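In Praise of Owning Fewer Shirts

When I moved to Wihongi, I had two suitcases and 36 shirts. I know the number because my sister made me write a list for the shipping company. I was proud of that list. In my country a full wardrobe meant that the family was doing well, and my mother ironed even the shirts we wore at home.

I now have far fewer, and I want to argue that this is a better way to live, also for people who can afford more.

The first reason is time. Every shirt asks for a little work. It must be washed, dried, folded and put somewhere. When I had many, I could wait a long time before washing, and then the work came all together and took my whole evening.
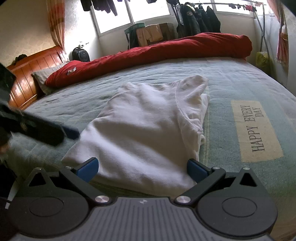 Most of our housework is done by hand, and most of it is done again the next week.

The second reason is money, but I do not mean only the price. At Havero, the discount shop near the station, a shirt is cheaper than my lunch. I bought many there. The collars lost their shape quickly and I bought again. Later I paid 95 dollars for one shirt from Stitetti and felt ashamed for a month. I still wear it, and the colour is still good.

I understand the other side. A nurse or a cook needs many changes of clothes, and a family with small children needs even more. A poor person cannot always pay for quality at the beginning, even if it is cheaper at the end. I do not want to give lessons to these people. I speak to those like me, who buy because the shop is on the way home.

There is also the question of attention. With few clothes I know each one. I know which seam is weak and which button I must sew again before winter.
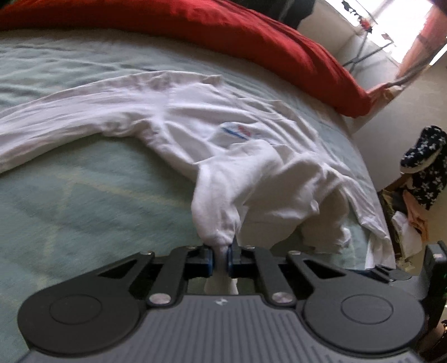

What I Kept

I kept the shirts I would be sorry to lose. Some of them are old, and one has paint on the cuff from my first flat. The others I gave away in April, almost all in good condition. I thought I would miss them, but I can remember only a few.

Comments

hellix_road
I tried this and had to wash every second day. My water bill did not agree with you.

Marigold32
My mum ironed the tea towels too. Lovely piece.

southpaw
Fair point about nurses. Thanks for including us.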